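Chapter 2
Daylight and the Rooms We Live In

Before a person chooses furniture or paint, he or she should learn how the light enters the house. In this chapter we study the window as the first source of comfort in a room. The student needs only a notebook and some patience, for the same room must be visited at several hours of the day.

In the village of Salinas, where I taught for many years, the old houses have small openings and thick walls. People there wanted to keep out the strong sun of the afternoon. In Fletside the houses are newer and the openings are large, but the families often complain of glare at the table.
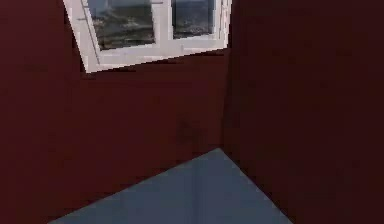 The colour of the walls also has its part. A dark wall takes much of the light that falls on it, and a pale wall gives most of it back to the room. My colleague Constanza Bravo measured two bedrooms of the same size in July. Beside the window of the first one she read 3000 lux, and at the far wall only 80. In the second, which had been painted in a pale cream, the far wall was clearly brighter.

For reading, the eye is content with much less than we suppose. Exercise 2.1 asks you to find the place in your own home where you read best, and to draw it on a plan.

14 shares | 2 comments

Related chapters
Shade and Shutters
Choosing Wall Colours
Air in the Small House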